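Gudura (Paperback)
by Vignesh Rao
Bitell Press
Young adult fantasy, ages 12 and up
$20.00
In stock, usually on the shelf by the stairs

Add to basket | Add to wish list | Reserve for pick-up

Azar is fifteen and has spent her whole life on the ground floor of the city of Gudura, which is built up the inside of a dead volcano and has 2,242 steps from the fish market to the palace. Her family has been forbidden to climb past step 100 for as long as anyone can remember. The reason is written down somewhere, on a document kept, naturally, at the top.

When the tide begins coming in and neglects to go out again, Azar decides the ban can be discussed later. She takes her grandmother's coat, a bag of dried plums and a boy called Tem, who is useless on stairs and says so often. By the third landing somebody is following them. By the tenth, Azar has begun to remember a palace she has never been inside.

It's a quest story in which the quest is mostly uphill. If you have ever lived on the fourth floor of a building with an unreliable lift you will find parts of it very moving.

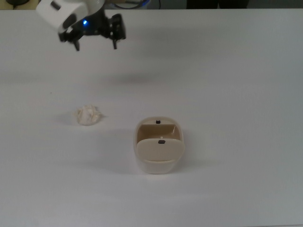
White arm with a black gripper and a small blue light

What our readers thought

We hand out advance copies to anyone who promises to write something down and then bother them until they do.

"I liked Azar because she gets cross. A lot of chosen ones are so grateful about it. She finds out she has a destiny and her first question is who she complains to. The middle part has too many landings, and I mixed up the Keeper of the Lower Lamps with the Keeper of the Lesser Lamps for about half the book, and then that was the twist, so I suppose it was my own fault." Omar Aoun, four stars

"Read it in November in a cold house, wearing a coat, and would recommend both. The magic system is that you have to give up a memory to open a door, and the author really does take the memories out, so there's a chapter where Azar can't recall Tem's name and keeps calling him 'you there.' I cried at that and then he fell down some stairs." Zaid Tannous, five stars

"Good villain. Nice manners, terrible plans. There's a love triangle but one side of it gets turned into a heron fairly early and I didn't feel the book grieved enough. My mum borrowed it and hasn't given it back." Qusai Sfeir, three and a half stars

We don't have half stars on the website. Qusai has been told this and remains unmoved, so please picture the half.

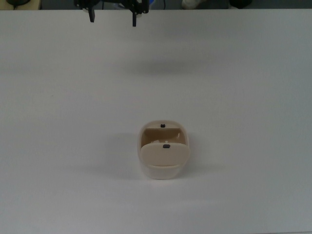
Before you buy

Ends on a cliff. A literal one. Book two is written and being edited, and we do not have a date for it, and asking at the counter in a sad voice will not produce one.

Content: drowning (minor characters), a haunted dumbwaiter, one kiss, a fair amount of swearing in a made-up language. The glossary at the back translates all of it, which parents of younger readers may want to know and younger readers will find in seconds.

There is a map. It is tall and narrow and runs over two pages the wrong way, so you have to turn the book sideways. People on the bus will look at you.

The cover on your copy may be the green one or the grey one. The text is the same in both. The grey one came first and was judged by the publisher to look like a book about plumbing. We can't promise a colour for online orders, but if you come in person you're welcome to choose, and the plumbing one has its supporters.

Formats

Paperback, $20.00
Hardcover, to order, allow a few weeks
Audiobook, through the library (lovely reader, does a very good heron)
Signed paperback, while they last. The author signed 100 and then wanted his dinner.

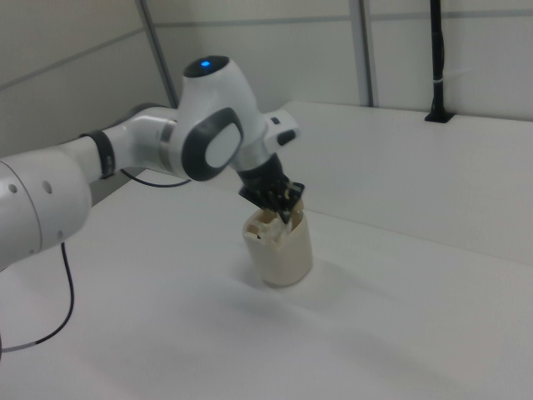

Young Readers Department, Natotcombe Books

Gudura is our department pick for the season, chosen by vote after a long and not very dignified meeting. Georges Zein, who runs the section, wanted the one with the submarine. He has been generous in defeat and has only moved the submarine book in front of it twice.

If you buy the paperback with any other title from the picks shelf, we'll throw in a bookmark shaped like a staircase. It is a bit too thick to be a good bookmark.

School and book club orders are welcome. Discussion questions are tucked inside the front cover of club copies, and the last one is a trick, so do the reading.

Returns are fine if the spine's uncracked and you have the receipt. We can't take a book back on the grounds that you wanted Azar to end up with the heron.

You may also like

The Lamp Thieves of Orrin Street
A Submarine for Winter (Georges insists)
Everyone Here Is a Ghost Except Martin

Page updated 05/06/2026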